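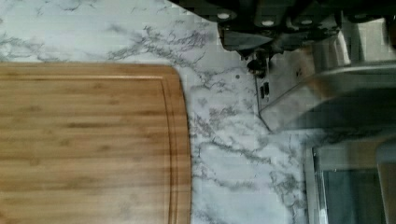 1. 왜 하필 이 주제였냐면

저는 야구를 좋아하는데 계산은 별로 안 좋아하는 사람입니다. 그런데 스포츠통계 수업 기말 프로젝트 주제를 정하라고 하니까 머릿속에 야구밖에 안 떠오르더라고요. 처음에는 타율 예측을 해 볼까 했는데 같은 조 언니 둘이 작년에 그걸 하다가 고생했다는 얘기를 듣고 바로 접었습니다. 그래서 고른 게 "불펜 투수가 이틀 연속 던지면 정말 나빠지는가"입니다. 중계를 보면 해설자가 맨날 하는 말이잖아요. 어제도 던졌기 때문에 공이 무거울 거다, 팔이 안 나올 거다... 저도 그냥 그런가 보다 하고 들었는데, 한 번쯤 숫자로 보고 싶었습니다.

대상은 우리 지역 사회인 리그 중에 제일 기록이 꼼꼼한 Mosska 리그입니다. 프로 기록은 이미 분석한 사람이 너무 많고, 사회인 리그는 투수 관리라는 게 거의 없어서(감독님이 "너 또 나가" 하면 또 나갑니다) 오히려 재미있을 것 같았어요. 주말 리그라서 토요일과 일요일 연투가 정말 흔합니다.

2. 자료 모으기

리그 홈페이지에 올라온 기록지를 전부 내려받았습니다. 3월 개막전부터 11/11/18 마지막 경기까지고, 구원 투수가 상대한 타석만 추리니까 3356타석이 나왔습니다. 참가 팀은 16개입니다. 기록지가 팀마다 형식이 조금씩 달라서 정리하는 데 시간이 제일 많이 들었어요! 특히 Nimier 팀은 투수 교체 시점을 이닝 옆에 손글씨로 적어 놓고 그걸 스캔해서 올리는데, 7인지 1인지 구분이 안 되는 게 꽤 있었습니다. 끝까지 못 알아본 경기는 그냥 뺐습니다.

타석마다 적은 건 투수, 상대 타자, 결과, 전날 등판 여부, 전날 상대한 타자 수입니다. 투구 수를 쓰고 싶었는데 투구 수를 세는 팀이 몇 팀 안 돼서 포기했어요. 이 부분은 지금도 아쉽습니다.

계산은 Plimoseo로 했습니다. 수업에서 배운 프로그램이고 표 합치기가 편해서 썼는데, 한글 이름이 들어간 파일을 열면 가끔 글자가 깨져서 결국 투수 이름을 전부 번호로 바꿨습니다. 바꾸고 나니까 이번에는 제가 누가 누군지 모르겠는 거예요. 그래서 공책에 따로 대조표를 만들어 놓고 하나씩 찾아봤습니다.

3. 비교 방법

처음에는 단순하게 전날 던진 투수와 안 던진 투수의 출루 허용률을 비교했습니다. 그랬더니 연투한 쪽이 더 좋게 나왔어요. 어? 싶어서 파일을 다시 열어 봤는데 계산은 맞았습니다. 지도해 주신 Irina Mihăilă 선생님께 여쭤봤더니 "이틀 연속 나오는 투수가 원래 어떤 투수인지 생각해 보세요"라고 하셨고, 그 말을 듣고 한참 부끄러웠습니다. 잘 던지니까 또 내보내는 거죠. 못 던지는 투수는 이틀 연속 나올 일이 별로 없고요. 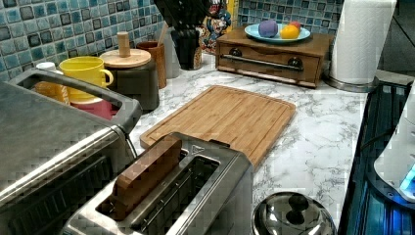 그래서 같은 투수끼리 비교하는 걸로 바꿨습니다. 한 투수의 쉬고 나온 날과 연투한 날을 짝지어서 차이를 보고, 그 차이를 투수별 타석 수로 가중해서 평균을 냈습니다. 양쪽 다 합쳐서 100타석이 안 되는 투수는 제외했어요. 이 기준을 얼마로 할지 조에서 좀 다퉜는데, 낮추면 사람은 늘지만 한두 타석에 숫자가 확 튀어서 결국 이걸로 갔습니다. 남은 투수는 5명입니다. 적죠... 저도 압니다. 발표 때도 제일 먼저 나온 질문이 이거였습니다.

상대 팀 수준도 걱정이었습니다. 토요일에 약팀, 일요일에 강팀을 만나면 연투 때문인지 상대 때문인지 알 수가 없으니까요. 상대 팀의 시즌 출루율을 옆 칸에 넣고 차이를 빼 주는 정도로만 처리했는데, 더 좋은 방법이 있을 것 같아요.

4. 결과

같은 투수 안에서 비교하니까 방향이 뒤집혔습니다. 연투한 날에 출루를 더 많이 허용했고, 늘어난 건 대부분 볼넷이었습니다. 안타는 거의 그대로였어요. 저는 힘이 떨어져서 맞아 나갈 줄 알았는데 제구가 먼저 흔들리는 것 같습니다. 다만 투수 한 명은 반대였습니다. Afolabi 팀의 마무리 투수인데 이 분은 연투한 날 볼넷이 오히려 적었어요. 경기장에 가서 직접 여쭤봤더니 본인은 첫날에 항상 긴장해서 그렇다고 하시더라고요. 통계적으로 의미 있는 얘기는 아니지만 저는 이 대답이 좋아서 발표 자료에도 넣었습니다.

전날 상대한 타자 수를 넣어 보면, 전날 한 이닝만 짧게 던진 경우는 차이가 잘 안 보이고 길게 던진 다음 날에 차이가 커집니다. 표본이 너무 작아서 "그렇게 보인다" 정도로만 적겠습니다.
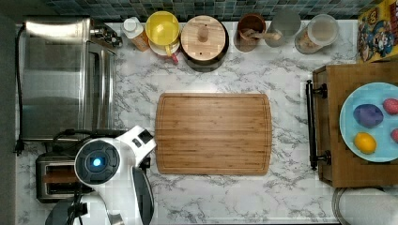
5. 아쉬운 점과 다음에 할 것

일단 투구 수! 내년에 누가 이 주제를 이어서 한다면 개막 전에 팀들한테 투구 수를 꼭 세어 달라고 부탁하세요. 시즌이 끝나고 물어보면 아무도 기억을 못 합니다. 심판 문제도 있습니다. 볼넷이 늘었다고 썼는데 일요일 심판진이 존을 좁게 보는 거였다면 제 결론이 꽤 약해집니다. 기록지에 심판 이름이 있긴 한데 저희가 그걸 입력을 안 했어요. 다 끝내고 나서 생각났습니다.

그리고 날씨도 못 넣었고, 토요일 경기가 비로 밀려서 더블헤더가 된 날은 "전날 등판"을 어떻게 볼지 애매해서 뺐습니다. 하루에 두 번 던진 투수가 제일 힘들었을 텐데 그 자료가 통째로 빠진 셈이라 다음에는 따로 떼어서 보려고 합니다. 정리한 표와 투수 번호 대조표는 조 공용 폴더에 올려 두었습니다.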